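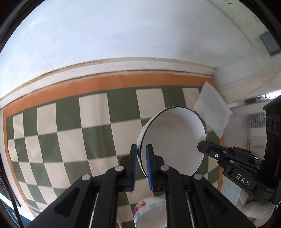

Which edition of Briltiten should a first-time reader buy, the Cama hardcover or the Piltov paperback?

The Piltov, if you can get the corrected printing. It restores the chapter breaks and the footnotes in part two. The Cama drops both.

marginal_ink wrote:
To expand on the answer in the first post: the novel has six chapters in part two. Cama runs them together as one block with line spaces. A reader who doesn't know this will miss that the narrator changes at chapter 4. The tense shifts there, but the voice is close enough that the break does most of the work.

quarto77 wrote:
I disagree. The Cama setting follows the typescript. The breaks were added at proof stage by the first publisher, and the Cama afterword says so. I read it without breaks and caught the change of narrator within 10 pages. The confusion is part of the design.

marginal_ink wrote:
The afterword says the breaks are missing from the typescript. It doesn't say who added them. Those are separate claims. The proofs have the breaks in ink, and the handwriting hasn't been identified as far as I know.

I compared the two texts line by line for part two. 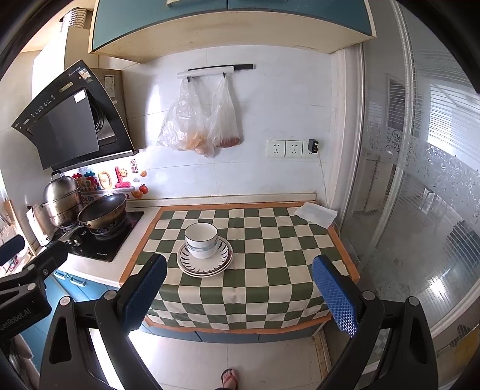

Most of the differences are punctuation. Cama uses commas where Piltov keeps the dashes, which slows down the ferry chapter – the sentences there are long already. There are three changes of wording, all minor. The footnotes are the real loss. The one on the harbor records gives the only date for the fire, and without it the last chapter reads as a flashback.

slipcase wrote:
How do you tell the corrected Piltov from the first printing? The ISBN is the same on both.

marginal_ink wrote:
Check page 200. In the first printing the footnote is cut off after one line. In the corrected printing it runs over to the next page.

quarto77 wrote:
Fair on the footnotes. I still prefer the Cama for the paper and the margins. The Piltov gutter is too tight to read without cracking the spine.

slipcase wrote:
Mine is the cut-off one. Ordering the other.

Related threads
Joseph Press reissues: which are reset and which are scans
Cama hardcover binding: glued or sewn?
Unreliable narrators in first novels
Footnotes in fiction, for and against

Comments

backlist_only: The Joseph Press edition was limited to 2,000 copies and has the breaks but no footnotes. Worth adding to the comparison.

tern: The ebook follows the Cama text, including the commas.

verso_9: I had the first Piltov printing and assumed the footnote was meant to stop there.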